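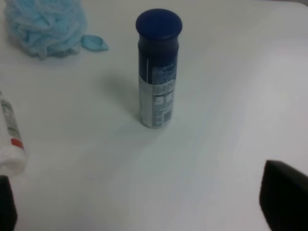
A lata azul e a esponja de banho, em cima da mesa.

13 de maio de 2022

Querido diário (ainda me sinto parva a escrever isto, mas a Branwen diz que sem começo não há meio, e como foi ela que me ofereceu o caderno, obedeço),

hoje foi o dia do armário da casa de banho. Andava a adiar isto desde outubro! Cada vez que abria a porta caía-me qualquer coisa em cima do pé, e esta manhã foi um frasco de champô quase cheio, no dedo pequeno, ainda por cima descalça. Pronto, decidi ali mesmo. Tirei tudo cá para fora, trouxe às braçadas para a mesa branca da sala e só depois pensei onde é que ia almoçar. Almocei de pé, na bancada, uma torrada com queijo.

Não fazia ideia da quantidade de tralha que cabe num armário daqueles. Seis escovas de cabelo! Eu tenho uma cabeça só e uso sempre a mesma. Havia também um creme para as mãos que a minha tia trouxe de Stornley, fechadíssimo, que eu tinha guardado para uma ocasião especial (que ocasião especial é que existe para creme das mãos?). Abri-o logo. Cheira a alfazema e a gaveta antiga, gostei imenso. Já pus três vezes e agora a caneta escorrega-me.

Fiz um monte para ficar, um monte para deitar fora e um monte de não sei, e claro que o de não sei era o maior. Às tantas liguei à Branwen e pus o telefone em alta voz em cima do lavatório. Ela é implacável. Eu dizia "amostras de perfume", ela dizia "lixo", eu dizia "mas são pequeninas", ela dizia "lixo" outra vez. Só me deixou ficar com uma, e foi porque eu menti e disse que a usava.

A lata azul deu discussão. É daquelas altas e fininhas, de tampa azul-escura, e eu gosto de a ver, pronto, não tenho outro argumento. O rótulo tem aquela letra miudinha que já não leio sem óculos, e os óculos estavam sabe-se lá onde (estavam no frigorífico, em cima da manteiga, descobri depois). A Branwen queria saber se ainda prestava e eu respondi que sim com uma convicção que não tinha. Ficou. Vai para a prateleira do meio, ao lado do pente.

E a esponja, aquela de rede, azul-clarinha. Dessas é suposto trocar de vez em quando, já me disseram, mas eu afeiçoo-me às coisas, até às esponjas. Também ficou, mas com a promessa de comprar outra no Landeg quando lá for às lâmpadas. Prometi à Branwen e agora fica escrito, portanto não há fuga.

Limpei as prateleiras com água e vinagre e o armário por dentro afinal é branco, eu jurava que era creme. Forrei a de baixo com um resto de papel às risquinhas que tinha sobrado da cómoda. Não chegou até ao fundo, falta um bocado no canto, mas ponho lá o cesto dos algodões e não se nota. Saíram dois sacos para o lixo e um saquinho para a farmácia, com os remédios fora de prazo. Um xarope tinha 200 ml e faltava-lhe, sei lá, uma colher. Que desperdício, meu Deus.

Depois disto tudo achei que merecia, e fui à Piretti buscar uma fatia de bolo de laranja. Já só havia de noz. Trouxe na mesma e comi metade no caminho, com as mãos, a senhora do número 9 viu-me e acenou. Acenei com o bolo.

Agora são quase dez da noite e já fui abrir o armário umas poucas de vezes só para ver. Abre e não cai nada! Tudo de pé, por alturas, com os rótulos para a frente como nas lojas. Dou-lhe uma semana, mas que semana bonita vai ser. Amanhã queria pegar na gaveta da cozinha, a das pilhas e dos elásticos, só que me doem as costas e a Branwen vem cá jantar às 7, e ainda não sei o que lhe faço. Talvez sopa de feijão. Tenho de pôr o feijão de molho, vou já antes que me esqueça.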